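サイト内検索 キーワードを入力 検索

衣類の色移りと色あせを防ぐ洗濯の手引き

ファラム生活技術センター 家事情報室
2024年5月18日 改訂

当センターの相談窓口には、濃色の綿製品に関するご相談が年間を通じて寄せられます。とくに衣替えの時期には、保管していた衣類の黄ばみ、新しく購入した衣類からの色移り、襟ぐりの伸びに関するものが多くなります。本ページでは、家庭で行うことのできる基本的な取扱いをまとめました。4月に公開した旧版から、試し洗いの手順と保管の項を改めています。

1 洗う前の確認

洗濯表示を必ず確認してください。桶の記号に付された数字は液温の上限を示すもので、その温度で洗うことを勧めるものではありません。濃色の綿製品は、表示の上限にかかわらず、30度以下の水で洗うと染料の流出を抑えることができます。

初めて洗う衣類については、次の要領で試し洗いを行います。

・裾の裏側など目立たない箇所に、洗剤の原液を少量つける。
・5分置いた後、白い綿布を当てて軽く押さえる。
・白布に色が移った場合は、ほかの衣類と分けて洗う。

試し洗いで色が移らなかった衣類についても、最初の3回は同系色のものとまとめて洗うことをお勧めします。白布への移りがごくわずかで判断に迷うときは、分けて洗ってください。

2 仕分け

洗濯物は、白、淡色、濃色の順に分けます。濃色のうち、赤系と紺系は別にするのが望ましい扱いです。洗濯の量が少なく分けることが難しい家庭では、赤系の衣類を数日分ためてから洗う方法もありますが、汗を含んだまま密閉した容器に入れておくと、においやかびの原因となります。通気のよいかごに広げて置いてください。

タオルは繊維くずが出やすいため、濃色のTシャツとは分けます。面ファスナーの付いた衣類は、留めた状態で洗濯機に入れます。

3 洗いとすすぎ

濃色の綿製品は裏返し、目の粗すぎない洗濯ネットに一枚ずつ入れます。洗剤は蛍光増白剤を含まない中性のものを選び、計量は容器の表示に従ってください。洗剤を多く入れても汚れ落ちはさほど変わらず、すすぎ残りが生じやすくなります。

洗濯槽に入れる量は、容量の7割から8割までとします。すすぎは2回とし、柔軟剤は最後のすすぎで投入します。洗濯が終わった衣類は、槽の中に置いたままにしないでください。濡れた状態で重なっている時間が長いほど、色移りの危険が高まります。

4 脱水と干し方

脱水は短めに設定します。取り出した後は大きく振りさばき、縫い目に沿って軽く引くと、しわが伸びます。襟ぐりは横方向に引かないよう注意してください。ハンガーは裾側から差し入れます。

直射日光は色あせの大きな要因です。濃色のものは裏返したまま、風通しのよい日陰に干します。室内干しの場合は、衣類の間隔をこぶし一つ分ほど空け、送風を下から当てると乾きが早まります。

5 アイロンがけ

綿のTシャツは、わずかに湿り気が残るうちに裏側からアイロンをかけます。表からかける必要があるときは当て布を用い、てかりを防ぎます。プリントのある部分には直接当てないでください。縫い代の重なった箇所は厚みがあるため、押さえるようにかけ、滑らせる動きは控えます。

6 たたみ方

平らで乾いた台の上で行います。粗熱が取れないうちにたたむと折り目が強く残るため、アイロンの後は少し時間を置いてください。二重の縫い目が入った端は折り山にせず、縫い目の手前か奥で折ると、形が整います。
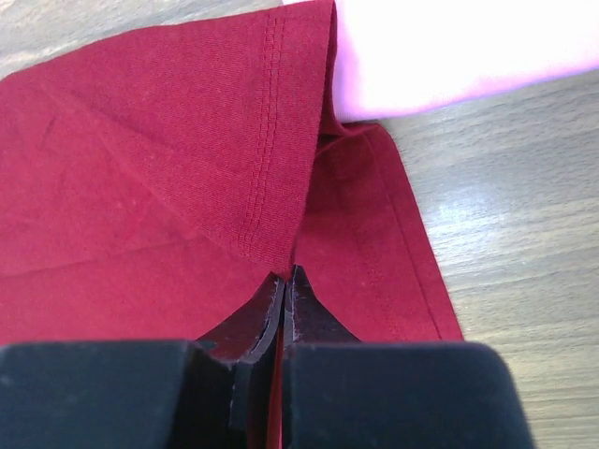
7 保管

季節の終わりに収納する衣類は、見た目に汚れがなくても一度洗い、完全に乾かします。残った皮脂は時間の経過とともに酸化し、黄ばみの原因となります。糊付けは虫害やかびを招くことがあるため、長期の保管前には行いません。

引き出しには、詰め込まず、手のひらが差し入れられる程度の余裕を残します。防虫剤は衣類の上に置き、種類の異なるものを併用しないでください。晴れて湿度の低い日に引き出しを開け、風を通します。

8 色が移ってしまったとき

色移りに気付いたときは、乾かさずに対処することが大切です。洗濯表示で許される範囲の湯に洗剤を溶かし、移られた側の衣類のみを浸した後、よくすすぎます。色柄物に塩素系漂白剤を用いることはできません。酸素系漂白剤についても、表示と使用上の注意を確認し、目立たない箇所で試してください。絹、毛、および水洗いできない表示のある衣類は、家庭で処置せず、専門の洗濯業者に相談してください。その際、移った色の元になった衣類と、使用した洗剤の名称を伝えると対応が円滑になります。

本ページの内容は、一般的な家庭用洗濯機の使用を前提としています。個別の製品の取扱いについては、製造元の表示が優先されます。

監修 ジュウィタ・チン(家事情報室)

関連する記事
・衣替えの前に行う引き出しの手入れ
・洗濯槽の清掃と点検
・白い綿製品の黄ばみを防ぐには
・アイロン台カバーの交換時期
・梅雨時の室内干し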